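Home | Notebook | Dyes | Contact

July, late morning

OK, third go at the madder bath and I think I've finally figured out why the last two came out brick instead of red. It's the water! I'd been filling the pot straight from the tap at the Trindade sink, and that stuff is hard enough to leave a crust on the kettle. This time I used rainwater from the barrel out back (strained twice, there were leaves) and the color in the pot was different before I'd even put the yarn in.

Notes so I don't lose them again: 600 grams of wool, 18 percent alum by weight, left in the mordant overnight. I know Cakico says less is plenty, but their skeins are superwash and mine aren't, so I'm sticking with it. Heat came up really slowly -- I stood there with the thermometer and a sandwich -- and I pulled it off the burner the second it hit 150. Past that you get the browns.

Bořivoj, if you're reading this, your Lomuvus roots are ground a lot finer than the old bag. They went right through the mesh and I was picking grit out of the skeins for an hour. Use the stocking next time!

Skein 1 is a proper warm red. Skein 2 went in after it and is more of a coral, which I like better (don't tell anyone). Skein 3 is still in the exhaust bath and I'll leave it there until tomorrow.
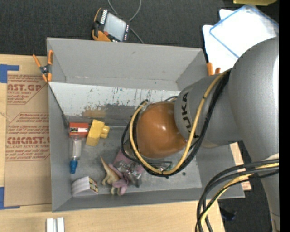

Posted by Bořivoj Šťastný for the notebook keeper | 4 comments | 11 shares

Still to do: the iron dip on half of skein 2, and a lightfast strip for the south window. Also need more pH paper, the Remex roll is down to the last few inches.

We use cookies to remember your settings. Accept | Decline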